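Clendden Sourdough Circle: your questions answered

Do I need any baking experience?
None at all! Plenty of our members had never touched yeast before they joined, and first loaves are always exciting, lopsided ones included.

When do you meet?
Every Friday at 7pm in Bamstead, with a break in August when it's too warm to want the oven on.

What should I have at home?
A big bowl, scales, a tea towel and a bit of clear worktop. A board is handy for slicing. 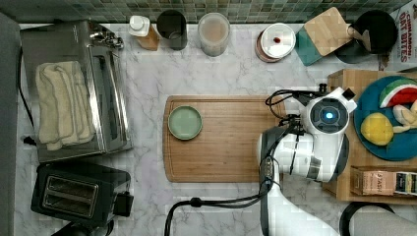 Wooden board with a juice groove, and a small green plate.

Where do I get a starter?
From us, free! Ours is called Marnen, and Sheyla Castaño hands out jars of it at the door. Feed it flour and water once a day and it'll be bubbling away in no time. 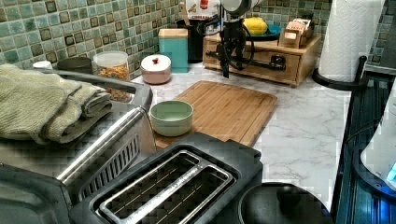 Can I use wholemeal flour?
Wholemeal works very well, but it drinks more water, so add an extra splash and try it half and half with white first.

How long does a loaf take?
Most of a day, nearly all of it waiting (lovely, lazy waiting). Ours rise for 8 hours overnight.

What about day-old bread?
Toast it! Sourdough toast with salty butter is half the reason we bake.

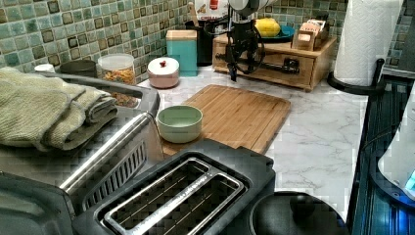
A two-slot toaster beside the toaster oven.

How do I store my loaf?
Let it cool completely before you slice it, however good it smells. Then keep it cut side down on a board, with a tea towel over the top. 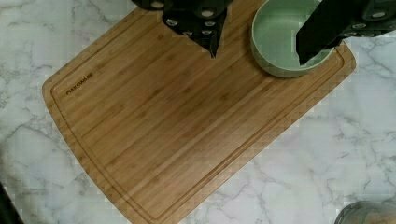

It'll stay good like that for 2 days, and after that you can slice and freeze whatever is left. Maribel Chávez makes wonderful croutons from her crusts, so ask her for the recipe when you come along.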